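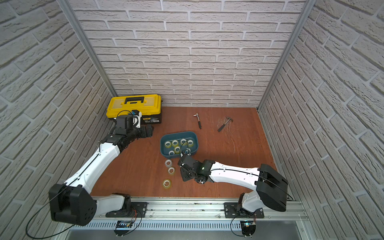

Slavica Tomić wants the reset rule written down before anyone else runs the cell, and she wants it on one page. Her point was that we have three versions going around (the wiki one, the one taped inside the cabinet door, and whatever each of us does from memory) and that the episodes show it. I said I'd draft it in the notebook first and let people mark it up.

October, cell 2, tape-and-bin task, both arms. Started 9:40.

Breadcrumb for the old page so I can find it again:
Workshop > Cells > Cell 2 > Operating rules > Reset and handover (old)

Draft rules, as of this morning:

1. Hands out, door line clear, then enable. Say "enabling" out loud even if you think you're alone. The Stumov checklist has this as step 4, after homing. We are moving it to the front.

2. Tape rolls start where the layout card says. Rolls outside the bin count as part of the layout. If a roll tips over while you're setting up, look at the card. Some layouts want one flat and some don't.

3. Hand tools stay on the floor of the cell only if they are on the card as distractors. The hammer and the socket wrench are on the current card. So is the yellow and black toolbox. Anything else goes back on the shadow board before enable. Last week I found a hex key under the rail and I have no idea how many episodes it was there for.

4. No reaching over the rail with the arms enabled, not even for a quick nudge. Disable, move the thing, enable again. It costs 19 seconds. I timed it.

5. Cables. Before the first run and again after lunch, follow each arm cable with your finger from the shoulder to the wrist, arms disabled. Check for rubbing at the elbow. Same for the leads on the two boards at the front of the rail. Those boards hang where a sleeve can catch them, so roll your sleeves up. Trajkovski's guard design would cover them but it hasn't been ordered.

6. Speed cap stays at 60 percent for anyone with fewer than 200 logged episodes on this cell. No exceptions for demos.

7. A dropped roll is a normal event. Keep recording and mark it. A collision between the arms, or an arm and a wall panel, is not: stop, write it up, photo, tell the next person.

Things I'm not sure about:

Floor cleaning. There are fine strands on the wood around the hammer, wire or fiber, I didn't look closely. The old page says "keep floor clean" and that's it. Does that mean between sessions or between episodes? I'd say between sessions, with the vacuum, arms disabled and parked. If we sweep between episodes we lose more time than it's worth and people will skip it anyway.

Bin position. We've been setting it by eye. Nellar uses small corner marks on their board. I'd like to try that, but marks show up in the recordings and somebody has to decide if that matters. Leaving this open.

Handover. Outgoing operator writes down layout card number, last episode number, any stops. Incoming operator repeats the cable check even if it was just done. I got pushback on this one from the afternoon shift. Keeping it in.

11:15. Tried the draft on myself for around 6 resets. Rule 3 was slow the first time because the shadow board is on the wrong side of the room. Rule 4 I broke once without thinking, on a roll near the front. Stopped and logged it.

To do: retype, print, take down the cabinet copy, ask Brotier for the laminated sleeves again.

Comments (3)

mk: Rule 6 needs to say who checks the count. Right now it's honor system.

Slavica Tomić: Fine with 1 to 5. For 7, add that the stop button gets used, not the software pause. People mix them up.

D.: Between sessions for the vacuum, please. And can the shadow board move?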